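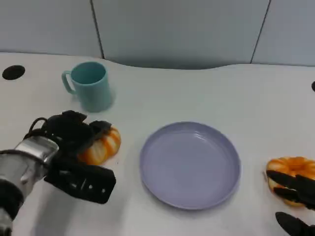

Karura Picnicware: Gallery

Karura is our everyday range of plastic plates and mugs, sold for picnics, caravans and kids' tables. The pieces shown on this page are on a white table in front of a grey partition. Prices are on the order sheet.

Teal mug and lavender plate
The mug has a matte finish, a looped handle and a rim slightly wider than the base. It's the same teal inside and out, a bit darker in the shade of the interior. The plate is shallow and flat in the middle with a raised rim, enough to stop peas rolling off. Lavender is on the grey side of purple, so check it against the card before ordering if you are matching it to something you already have.

Ordering by colour
Mugs and plates are sold separately and any colour can be paired with any other. Teal with lavender has been the most requested pair since April. Cartons hold 64 mugs or 35 plates. We don't split cartons, but a carton of plates can be made up of two colours if you ask when you order.

Care
Wash in warm water with a soft cloth. Scouring pads will mark the matte finish on the mugs. Not for the microwave or the oven. Plates stack neatly in a cupboard; mugs take up more room on account of the handles, and a stack of 15 plates fits in a standard picnic tub with the lid on.

Replacements
Single replacement pieces are available for both colours while stock lasts. Quote code 1365 for the mug. Plates can be ordered by colour name alone.

Range enquiries: Ingegerd Westerberg, Kultex Homewares | © Kultex | Back to top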